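Trarnance reports grasp results for low-cost arm

2020-09-09 – Jianguo Xiong and So-ying Kong of Trarnance have published a method for correcting grasps from wrist motor load alone. Over 391 trials, failed picks fell from 152 to 22. 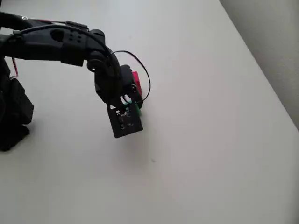

Training used 25 recorded grasps per object. Small blocks remain the hardest case – the jaws hide most of a target at close range, as with the green piece by the red block. Code is due in February.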